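February 3, 2021
By Geeta Srivastava

4. Clearing the last few objects

I'll admit that when we started this project I thought the end of the task would be the easy part. You have a bin, you have an arm, the pile gets smaller, and life should get better with every object that leaves. In June we ran our first long batch, 3000 picks in all, and the curve went the wrong way! Picks from a full bin were fine. Once we got down to the last few items, the planner spent most of its time on things pressed up against a wall, where the fingers have hardly any room.

A shop worker unloading a parts tote (or me, unloading my dishwasher) just drags the thing away from the side and grabs it, without giving it a thought. Our baseline planner, Jarkell, has no drag move. It looks for a grasp, and if every grasp it likes would hit a wall, it gives up and asks for a new view.

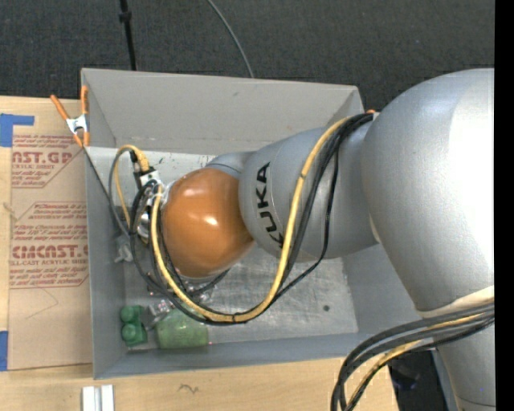 Figure 3. The KUKA arm reaching into the gray bin, with objects gathered near one side and corner. Several are clear or shiny.

Clear things are the other headache. Depth readings on see-through plastic come back full of holes, and a scratched, smeary floor like ours doesn't help the color model much either. I spent two weeks convinced we had a calibration bug before I looked at the raw depth maps and found that a clear item had simply vanished into the bin floor.

So we added a nudge step, which we call Inskip. When no grasp scores well, the arm lowers its closed fingers behind an object and pushes it up to 15 centimeters toward the middle, then looks again. We allow three nudges per object before calling it a failure. It's slow, and I still wouldn't trust it with a sink full of wine glasses, but it does let the system try things Jarkell would have skipped. Section 5 compares the two planners on the same set of starting piles.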